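5.3 Comparing two grippers on soft material

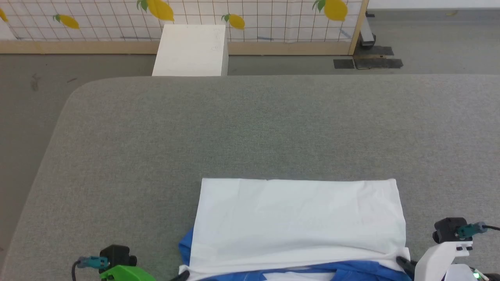
5.3.1 Before you start

This section explains how to compare two grippers when they are mounted on the left and the right arm at the same time. It is written for the Restari two-arm kit with controller software of the Gumar series. If you have only one arm, please go to section 5.4, where the grippers are changed between the runs.

In our text the green gripper is always the left one and the white gripper is always the right one. If you mount them the other way, you must also exchange the names in the settings file, otherwise the log will show the results under the wrong gripper.

You need:
- both arms installed and referenced (section 3)
- one camera module on each gripper, with its cable connected
- a table with a soft surface, gray or another calm color
- two garments in clearly different colors, for example white and blue
- the test file "fold_compare" from the Skuveck folder

Note: A hard table top can be used, but the fingers then need a larger safety height. Set it to 11 mm. With a padded table you can keep the standard value.

5.3.2 Checking the camera modules

1. Switch off the arm power. The controller can stay on.
2. Push the teal connector into the side of each camera module until you feel it stop. Do not turn it.
3. Lead the black cable away to the outer side of the arm. It must not pass between the two grippers.
4. Move each wrist slowly by hand from one end to the other. The cable must stay free in all positions.
5. Switch on the arm power and open the page "Views". Both pictures should be visible within a few seconds.
6. Select "Exposure", then "Lock". Do this with the white garment already on the table. When the exposure is locked on an empty table, white cloth becomes too bright and its folds are difficult to find.

Caution: Never pull a camera cable while the arm power is on. The controller reads this as a lost view and stops both arms, and a garment which is held at that moment will stay between the fingers.

5.3.3 Preparing the garments

7. Lay the blue garment on the table, near the front edge and in the middle between the arms.
8. Fold the white garment to a rectangle and put it on top. Some blue should remain visible at the left side and at the front.
9. Smooth the top layer with your flat hand. Small wrinkles are allowed. A thick roll at the front is also allowed, but write it in the notes of the run, as it changes how deep the fingers must go.
10. Step back behind the yellow line on your floor and confirm with "Ready".

Note: Use the same two garments for the whole comparison. In July we changed the white one in the middle of the series and had to repeat the first half.

5.3.4 Setting the contact force

Both grippers have thin black fingers, but the drives are different and the same number in the settings does not give the same force at the finger tip. For this reason the force is set separately.

11. Open "Force" and choose "Left". Enter 25 as start value.
12. Press "Touch". The finger goes down at the left edge of the fold and stops when it feels the cloth.
13. Look at the fabric from the side. The finger should touch it without pushing it together. If it pushes, lower the value by one and press "Touch" again.
14. Repeat steps 11 to 13 for "Right", at the right front corner of the fold.
15. Save both values with "Keep pair".

Caution: Keep your hands away from the table during "Touch". The movement is slow, but it starts without a sound signal.

5.3.5 Running the comparison

16. Load "fold_compare" and select the mode "Alternate". In this mode only one gripper works and the other one waits beside the cloth.
17. Press "Start". The gripper tries to take only the white layer, lifts it a little and puts it back.
18. After each try, answer the question on the screen: "one layer", "two layers" or "nothing". Please answer what you see and do not correct a result because the try was nearly good.
19. If the white garment has moved, put it back as in steps 8 and 9 before you continue.
20. Stop after 74 tries for each gripper. With fewer tries the difference between the grippers may be only chance.

Note: Things behind the table, such as a partition with a printed pattern or a box on the floor, do not disturb the layer detection, provided the search area ends at the table edge. Set this under "Views", "Search area". The rounded corners of a table can remain inside it.

5.3.6 Reading the result

The result page has one row per gripper. Read the column "two layers" first. A gripper which often takes both garments usually has too much force, and it is better to repeat 5.3.4 than to compare with a wrong setting. Many answers "nothing" at one gripper only can mean a worn finger tip, so check this before you order another model.

The line "Shift" tells how far the cloth moved at each try. It is measured by the camera modules and is less exact when the garment has no visible edge. Use it only for comparing tries of the same day.

To save the data, press "Export" and enter a name without spaces. The file is closed when it reaches 3,322 lines and a second one is opened automatically. Keep both.

If the two camera views show different colors for the same cloth, see section 6.2, White balance.

Text of this section: Bořivoj Halás. Checked on the machine: Chaiwat Wongsuwan.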